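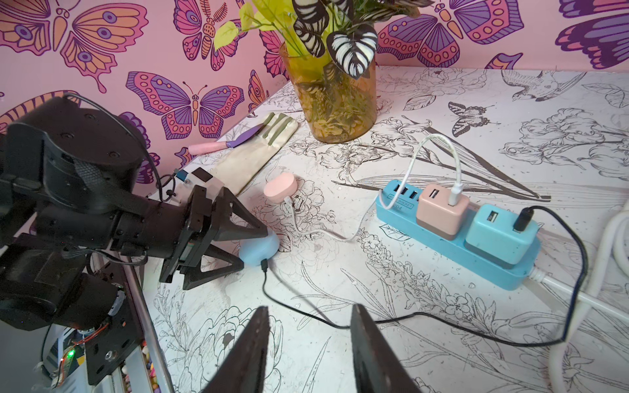 **Printed table cover keeps bubbling and lifting – start over or fix it?**

I'm trying to get a printed cover to lie flat on a table and it won't. I bought it as a roll, and the seller's page called it "table film" without saying what it's made of. It has a self-adhesive back. I put it on by myself over two evenings and I have bubbles in the middle and one long edge that lifts every few days. The pattern is black line drawings on white, peonies and lilies with a bird and a butterfly, and the white shows every shadow from every bubble. The table stands against the pink wall with the big butterflies, which I am keeping, so please don't suggest a different color scheme.

The table is an old Grustby top, 57 inches long, painted once before I got it. I wiped it with a damp rag before I started. I did not sand it.

What I've tried:

- pushing the bubbles out with a bank card (they come back the next day)
- a hair dryer on low along the loose edge
- a strip of double-sided tape under the edge, which made a ridge

My questions are whether I can save this sheet or have to peel it all off, and whether I should put something clear over the top. I use the table for projects, with cables and small parts on it, and things get dragged across the print. There's also a heavy vase at the back with a fake plant in it that I'd like to leave where it is.

Posted by Iona Mackay, November 8, 2019

---

**Answer 1 – Panagiotis Kneževič**

Pop the bubbles with a pin and press them down. Takes two minutes. For the edge use superglue.

> *Comment, Doina Kolev:* Please don't use superglue on this. It can soak through and leave a gray stain on white, and you won't get the sheet off again without taking paint with it.

> *Comment, Panagiotis Kneževič:* Worked on my shelf.

---

**Answer 2 – Doina Kolev** (marked as accepted)

First find out whether you have paper or vinyl. Take an offcut and try to tear it. Paper tears with a fuzzy white edge. Vinyl stretches a little before it goes. You need to know because heat helps with vinyl and does nothing good for paper.

If bubbles come back after you press them flat, the air has nowhere to go, or the adhesive isn't holding to what's under it. With an old painted top wiped only with water, I'd bet on the second. There is usually a film of grease or furniture polish left behind. I had the same thing with a desk in February and ended up lifting half the sheet.

If it's vinyl, this is what I'd do:

1. Take everything off the table, including the vase.
2. Start at the edge that lifts. Warm it with the dryer and peel back slowly, keeping the sheet low and folded over itself. Don't pull straight up.
3. Stop once you're past the bubbles. You don't need to take the whole thing off if the far side is holding.
4. Clean the bare part with rubbing alcohol on a lint-free cloth. Test a corner first, some paints soften. Let it dry.
5. Pull out the double-sided tape and rub off whatever it left.
6. Lay the sheet back down a few inches at a time. Work from the middle outward with a felt-edged squeegee. A bank card is too hard and too narrow.
7. Wrap the edge under the table by an inch if you have enough width. An edge that stops right at the corner will always lift where your sleeves rub it.

Small bubbles that are left can be pricked at the side with a fine needle, held nearly flat. Put the hole on one of the black lines and you won't see it.

If it's paper, leave the bubbles alone and cover the whole thing. Paper that has been stuck down and lifted once will crease.

> *Comment, Iona Mackay:* It's vinyl, the offcut stretched. I did the long edge last night. The tape residue was most of the problem. I was short on width for the wrap so I trimmed it and rounded the corners.

> *Comment, Doina Kolev:* Rounded corners are good. Leave it a day before you put weight on it.

---

**Answer 3 – Ottavio Cirillo**

On the clear layer, since the other answers skip it. I have used two kinds.

Soft clear PVC sold by the yard. Cheap, lies flat after a day or so, protects from dragging. It can stick to printed vinyl and pull the ink over time, so lift it now and then. Heavy things leave a ring in it. Put a felt pad under your vase.

Hard acrylic sheet, cut to size. Costs more, and mine was over 8 pounds, but you can slide parts on it all day and it won't stick. Get the edges polished or file them yourself. Cables slip around on it, so clip them down at the back.

I would go with acrylic for a project table. Don't use spray varnish, mine turned yellow.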